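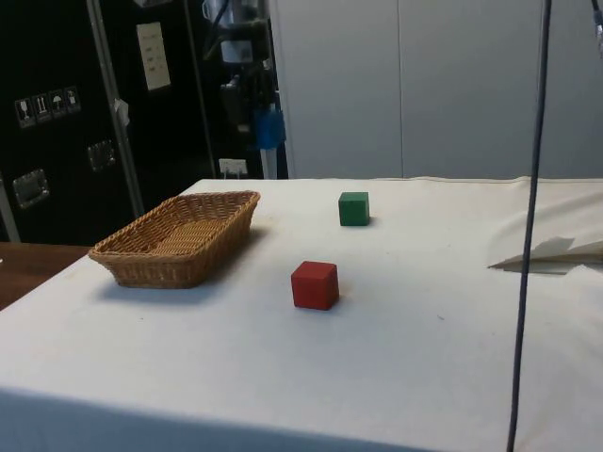
Basket, green cube, red cube, white cloth. The August table.

Print this thread | E-mail this thread

Posted by the Duvthorpe bench notes account, August, 4:40 p.m.

1/ A few of you asked me to write up our house rules for tabletop pick-and-place work, and I kept saying "soon" and then finding something else to tidy. So I've made a pot of tea and I'm going to do it properly, in as many posts as it takes. Get comfortable!

2/ Rule one is the dull one. Write the task down before anyone touches the arm. One sentence, plain words. Ours today reads "put the red cube in the basket, then the green cube in the basket." If two people read your sentence and set the table two different ways, the sentence needs more work (mine usually does, first time round).

3/ Every run starts with an empty basket. I know how silly that sounds written out, but we once had 200 runs to go through again over exactly this, and I did most of the going through, on a weekend, with a cold.

4/ Cubes go down with clear cloth all around them. We like one farther back and one nearer the front, so the reach changes between the two picks. Then swap them, then move them somewhere new. If the red one always lives in the same spot, all you've taught your system is a spot.

5/ The basket gets turned as well. Ours is set on the diagonal for this batch and will be straight for the next one. Kusasano (our name for the task planner, please don't ask, it was a long afternoon) was lovely with a square-on basket and hopeless with a slanted one for weeks, and I'd much sooner find that out on a bench than at somebody's packing station.

6/ Cloth. White is kind to bright colors and unkind to everything else. It creases, it picks up smudges, and anything pale laid on it half disappears. Our rule is to smooth it flat by hand between batches and change it every 900 runs, or sooner if it bothers you. It bothers me a lot sooner.

7/ The line I'd underline twice: if it isn't in the task sentence, it comes off the table. Paper, tape, pens, your glasses. Look at the right-hand side of the picture and you'll find a folded bit of white paper that has no business in a two-cube task. It goes on the checklist as a fail, and the table gets set again. I've failed my own tables plenty of times.

8/ Cables get their own line on the sheet. Anything hanging down past the front of the table, like the dark one on the right, should be tied back or written into the setup notes with its position. Either is fine by me. What I won't sign is a cable that's in the notes on one run and missing from them on the next.

9/ Hands. Stop first, wait for the arm to be still, then reach in. We ask for 3 full seconds of stillness before a hand crosses the table edge, and the person who pressed stop is the person who reaches. No swapping halfway, even if your friend is standing closer – especially then, I'd say.

10/ Keep the failures. A dropped cube is a result and it gets logged with the same care as a good one. The Prisard sheet has five boxes for this (missed, slipped, dropped, wrong object, stopped by person) and I've yet to meet a failure that wouldn't squeeze into one of them.

11/ Somebody asked whether we follow the Khoury checklist. Partly! We took the opening section nearly whole and trimmed the rest, as it's written for bigger cells with fencing. Please don't copy our trimmed one for a fenced cell. Do your own risk assessment and start from your own machine's manual.

12/ Tea's gone cold. I'll do lighting and camera checks in another thread, and if your group has a better rule for cloth I would dearly love to hear it. Replies are open.

Print this thread | E-mail this thread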